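Aula 7 — Aprender por demonstração quando a câmera vai no punho

Notas de apoio. Quem faltou, leia antes do laboratório; quem veio, leia também, porque falei depressa demais na segunda metade e pulei coisas.

Onde paramos

Na aula passada fechamos a clonagem de comportamento no caso fácil: estado conhecido, ação conhecida, uma regressão supervisionada e pronto. O estado eram as juntas do braço e a pose do objeto, que alguém nos dava de presente. Hoje tiramos o presente. A política recebe imagem e precisa devolver movimento, e quase tudo que é chato no método mora nessa troca.

Vou usar o nosso conjunto Cekau como fio condutor, porque conheço os defeitos dele de perto (ajudei a criar vários). São 3000 demonstrações teleoperadas, com peças pequenas sobre uma bancada, gravadas em março pela Fouzia Warraich e por mim. Dessas, separamos 800 para validação. Não foi sorteio por quadro! Se vocês sortearem quadros soltos, o quadro 41 cai no treino, o 42 cai na validação, os dois são praticamente iguais e o erro fica lindo. Separem por demonstração inteira, e de preferência por sessão.

Por que câmera no punho

Gosto muito dela, confesso. A imagem anda junto com a garra, então a relação entre "onde o objeto aparece" e "para onde devo ir" fica quase a mesma em qualquer canto da bancada. Uma política treinada do lado esquerdo tem chance de funcionar do lado direito. Com câmera fixa, a rede precisa aprender essa equivalência sozinha, e cobra caro em dados.

O preço também é conhecido. A câmera do punho vê pouco, vê de perto e perde o objeto de vista com facilidade. Quando a garra sobe, a peça encolhe; quando desce, pode sair de foco bem na hora em que interessa. E um único quadro não diz se a garra está chegando ou indo embora. Por isso damos à rede um histórico curto: 3 quadros, no nosso caso. Testamos históricos maiores e a política passou a copiar o próprio movimento anterior, ignorando a cena. Procurem "copycat problem" na literatura, vale a leitura.

O método, em versão de quadro-negro

A ação é a variação de pose do punho mais a abertura da garra. Em vez de prever uma ação por vez, prevemos um bloco de 28 ações, executamos o começo do bloco e replanejamos. Finlay Forsyth perguntou na aula por que não executar o bloco inteiro, já que foi calculado. Boa pergunta: porque no meio do bloco a política está de olhos fechados. Se a peça escorregar, ela só fica sabendo no bloco seguinte. Executar só a primeira ação também é ruim, o movimento fica tremido, com a rede mudando de ideia a cada passo. O meio-termo se acha testando, e o valor bom muda de tarefa para tarefa.

A perda é a distância L1 entre bloco previsto e bloco demonstrado. Usamos L1 e não L2 porque os operadores às vezes dão um tranco no controle, e o L2 leva esses trancos a sério demais. Um cuidado que sempre esquecem: normalizem a abertura da garra separadamente da translação. Na primeira versão eu não normalizei, e a rede aprendeu um belo movimento de aproximação com a garra parada.

O que a rede recebe de verdade
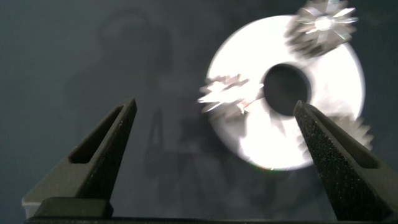
A aumentação de dados é onde mais vejo gente copiar receita sem pensar, e a receita costuma ser: recorte aleatório, mudança de brilho, um pouco de desfoque. Com a câmera no punho, cada item merece uma conversa. O recorte, por exemplo, mexe na posição dos dois dedos escuros, que entram por baixo, inclinados um para o outro, e servem de referência para a rede; o dedo direito já sai em parte pela borda, e um recorte agressivo some com ele de vez. O brilho é outra história. O disco claro com furo no centro está tão iluminado que boa parte da superfície estoura, e multiplicar pixel estourado não recupera textura nenhuma — escurecer por software só produz um branco mais cinza. Já os objetos metálicos pontudos em cima dele aparecem borrados, então desfoque a mais, ali, é apagar o pouco de contorno que sobrou. Eu usaria deslocamentos pequenos, variação de cor moderada e nenhum desfoque.

E as sombras? No Cekau deixamos como vieram. Treinamos uma variante com sombras sintéticas e a diferença na validação foi pequena demais para eu defender numa prova.

Para o laboratório

Treinem duas políticas com o mesmo código, uma com recorte forte e outra com deslocamento pequeno. Comparem o erro na validação e depois a taxa de sucesso no braço. Adianto que as duas medidas podem discordar, e quero ler no relatório o que vocês acham disso. Erro de validação mede o quanto a rede imita nos estados por onde o operador passou; no braço, ela visita estados em que operador nenhum esteve.

Guardem os vídeos das tentativas que falharam, com o número da tentativa no nome do arquivo. O relatório vai em PDF, pela página da disciplina. Dúvidas sobre o carregador de dados, falem com a Fouzia; sobre a perda e os blocos, comigo.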